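Notes, workshop night talk. Slides are on the laptop that says POTAU on the lid, not the other one.

**Start (keep it short)**

Hi everybody. I'm Yuto Ishida, I've had the back bench at Fisudholm for 3 years now and most of you know me as the guy who keeps asking if anyone has seen the good hex keys. Tonight is the sorting arm, which we call Burna (long story, ask me at the break).

Ask: who has tried to make a robot pick up something squishy? Wait for hands. Okay, you have my sympathy.

**What we wanted**

One arm, one bin full of junk, pick a thing up and put it in the other half. That was the whole plan in February! I figured two weekends. (Pause for laughing.)

Mention the budget: we gave ourselves 2000 for everything on top of the arm, and the cables ate way more of that than I'd like to admit.

**The bin**

- Tried a flat tray first. Things got pushed right over the side and I spent my evenings crawling around on the carpet.
- Then the deep bin with the divider down the middle. So much better, and the walls keep everything within reach.
- But walls mean the gripper has to come in steep, and corners are awful. Anything that settles in a corner might as well be on the moon.
- Clamp your bin down. Please. I lost a whole evening of positions to a bin that had crept over by a finger's width.

**Cables**

Slow down here, people always ask about this part.

My first try was everything zip-tied tight along the arm. Looked gorgeous, pulled a connector out the first time the wrist turned all the way. So now I leave big lazy loops. They're ugly and they swing around a bit, but the wrist can turn! Radulović bench folks, I know you run yours inside a sleeve, come and argue with me afterward.

**Picking stuff**

Blocks are the easy ones, flat sides, they don't roll. Cans are where it gets fun. A fresh can rolls away when you touch it, and a crushed one is a different shape every time, so whatever worked on the last one is no help at all. Shiny too, which the vision side hates.

Numbers, for the people who like numbers: the log had 636 pick attempts in it when I made these slides. I haven't split them by object yet, so if somebody asks for a success rate, say so and move on.

*Next slide, leave it up while I talk about corners.*

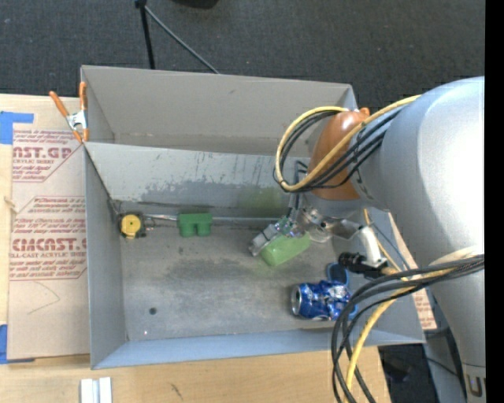 *Gripper over the light green block, crumpled blue can just below it.*

Point at the yellow round thing on the left, right up by the divider. That's the kind of spot I mean by a corner problem. Then the can, and my crushed can speech again if they looked sleepy the first time.

**Still to do**

- Softer fingertips. I have 9 printed versions in a drawer and I like two of them.
- A little nudge move, so the arm can shove things out of the corner before it tries to grab.
- Label the cables. Yes, I know.

**Questions**

If it's quiet, ask the Radulović people about their sleeve. Last call for the demo is 8:30, then I need help carrying chairs.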